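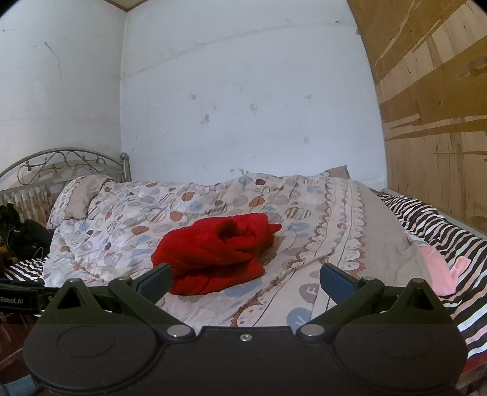

Horon Textile Care School trains people who wash, dry and finish fabrics for a living. The school was founded by Athina Deligiannis, a textile chemist, and operates from a single building on Bradska Street. Instruction covers fiber identification, water chemistry, detergent dosing, drying and storage. Most course material concerns household items, which make up the bulk of the work sent to small laundries. A light beige comforter with printed circles and a bright red garment are sorted into separate loads at Horon until the red item has passed a colorfastness test. The test uses a damp white cloth, moderate pressure and a written rating.

Courses

The basic certificate requires 142 hours of instruction. Of these, 80 are spent in the wash room and the remainder in the classroom and the test lab. Students learn to read care labels, record load weights and set wash programs by fiber type. A separate module covers stain chemistry, including protein, tannin and oil-based stains.

The advanced course is open to certificate holders. It addresses filled bedding, wool finishing and drying faults such as clumping and uneven shrinkage. It is taught by Chrysoula Liapis, who also manages the test lab.

Facilities

The wash room has 3 front-loading machines and a drying cabinet. Incoming water is softened on site, and hardness is logged each morning before the first load. Standard wash temperature for cotton test pieces is 105 degrees Fahrenheit. The lab keeps reference swatches from every test series. Swatches are stored flat in the dark and replaced when fading is measured.

Outside work

Horon tests fabrics for small manufacturers and laundries. Reports state the method, the number of cycles and the measured change in size and color. Turnaround depends on the number of cycles ordered. The school does not sell detergents or machines.

The building is closed in August for maintenance. Test samples can still be mailed during that month and are logged when the lab reopens.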